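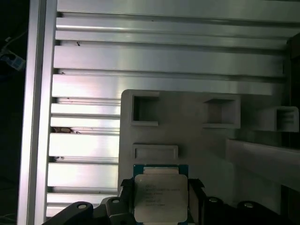
6. Why machines are kept

6.1 Storage as a decision that was put off

The inventory in Section 4 recorded 1933 desktop computers in the offices and homes that took part in the Preltwood survey. Of these, 1169 were no longer in regular use. They stood in closets, under desks, in garages and, in the case of the county records office, in a locked stairwell. This section looks at how the people responsible for those machines explained their being there.

The word most often used in the interviews was "yet." A machine had not been wiped yet, or taken to the depot yet, or looked at yet by the nephew who knew computers. Very few respondents described storage as something they had chosen. It was what happened between the arrival of the new machine and a later step that did not have a date. In offices the new machine usually came with a person to set it up, and that person's visit ended when the new one worked. The old tower was unplugged and put on the floor beside the desk, and from there it moved to wherever the office kept things of that size.

Earlier writing on stored electronics tends to treat the closet as a sign of attachment to the object. We found little attachment. Respondents spoke warmly about cars, sewing machines and one particular chest freezer, but hardly ever about a desktop computer. When asked what they would feel if it disappeared overnight, several said relief. The exception was a small group of people who had put their machines together themselves, often as teenagers, and who could still name the parts and what they had paid for them.

6.2 Data and the fear of data

The strongest reason given for keeping a computer was what might be on it. Respondents separated this into two worries which pulled the same way. The first was losing something: photographs, tax returns, a half-written family history. The second was somebody else finding it. A retired bookkeeper in the Nostitz district kept three towers in a spare bedroom and had not turned any of them on since she stopped working. She did not think there was anything important on them. She also would not let them leave the house.

Respondents in offices spoke in much the same way, though with more reference to rules. In the insurance agency and both dental practices, the person we spoke to believed that a regulation prevented disposal. None could say which one, and two had been told about it by the person who held the job before them. We do not suggest that no such rule exists. The point is that the belief was enough to keep the machines in place, and it was passed along with the keys and the alarm code.

Knowledge of the inside of the computer made a clear difference here. People who had opened a case at some time, even once to add memory, talked about "the drive" as a thing that could be taken out and kept in a drawer. People who had never opened one spoke of the data as being in the computer as a whole. For the second group the only way to keep the files was to keep the entire tower, and the only safe way to be rid of them was to see the tower destroyed. One man had drilled through the side panel of his in four places, and was not sure afterward that he had hit anything.

We had not planned to ask about opening cases. The question was added after the first round of interviews, so the answers cover only the second and third rounds and should be read with that in mind. A tower is not hard to get into in most designs, and with the side off and the case laid down the main board and its larger parts are in plain view (Figure 6). All the same, many respondents believed the case was sealed or that opening it was dangerous. Some thought it was against the terms of sale, even for a machine they had owned outright for more than a decade.

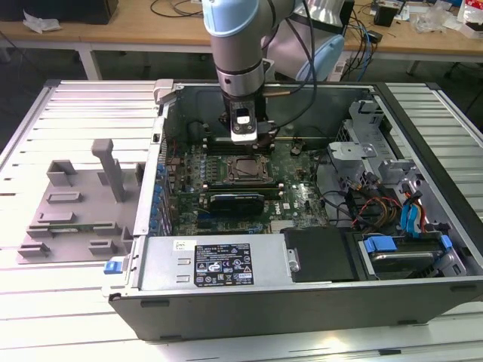
Figure 6. Desktop tower on its side with the side panel removed and the motherboard facing up.

6.3 Value that is hard to check

A second group of reasons had to do with money. Respondents remembered what the machine had cost and found it difficult to accept that it was now worth very little. Office managers were more realistic about this than householders, probably from seeing the figures written down year after year. Even so, the machines stayed. The manager of a flooring business said that throwing out a computer felt like throwing out a desk, and that he would not throw out a desk.

Prices were hard for respondents to find. Jullano, the secondhand shop on the south side of town, buys working laptops but turned away desktops throughout the period of our fieldwork. The other outlet, Ruiz-Ortega, accepts them for parts and pays by weight, with a separate rate for boards that have been removed. Few of the householders knew about the separate rate. Those who did were mostly men over sixty who had worked in trades, and they treated the visit to Ruiz-Ortega much as they treated a run to the metal yard: the load was saved up until it was worth the gas. In these cases storage had a clear purpose and an end point, and the machines were kept together in one place, often on a shelf and often with the cables tied.

This matters for how storage is measured. A count of unused machines puts the tied and shelved computer in the same column as the one behind the water heater. The first is on its way somewhere. The second may well be found by whoever buys the house. Our own inventory form did not separate them, and we think later surveys should.

6.4 Spares

In workplaces, and in a few larger households, the old computer was described as a spare. We asked each of these respondents whether a spare had ever been called into service. Some could give a case. The feed store had run its register from one for most of a winter, and a church office had gone back to one when the newer machine failed the week before Easter. More often the answer was that it would be used if it were needed, and when the follow-up question was what would have to happen first, the list was long -- a monitor with the right connector, a password that had belonged to a former employee, updates that might not install.

Wendell Lindqvist, who looked after the computers at the Preltwood school district for many years, drew a line between a spare and a donor. A spare has to be complete and has to start. A donor only has to contain one good part of a kind that is likely to fail in the others. By his account the district had plenty of donors and hardly any spares, and the trouble came when a principal counted the first as the second. He labeled donors with a strip of masking tape listing what had been removed. When he retired the tape was taken off by somebody who thought it looked untidy, and for a time every machine on the shelf had to be opened to learn what was missing from it.

6.5 The depot and its hours

The last reason is the plainest. The county depot takes computers free of charge on Wednesday only, and it closes at four in the afternoon. A person with a regular daytime job cannot easily get there. Respondents who lived close by, or who were retired, had fewer stored machines than the rest, and this held when we set aside the size of the household. Several people had driven out on the wrong day, been sent home and not tried again.

Shoshana Ferreira, who ran the depot's front gate during the fieldwork, kept a notebook of cars turned away and was kind enough to let us read it. The entries are short and do not always say what was in the car. They do show that most of the people turned away came on a Saturday morning. April was the worst month, which fits with what householders told us about spring cleaning. The county had not seen the notebook before our visit, and no change to the hours had been made by the time the interviews ended.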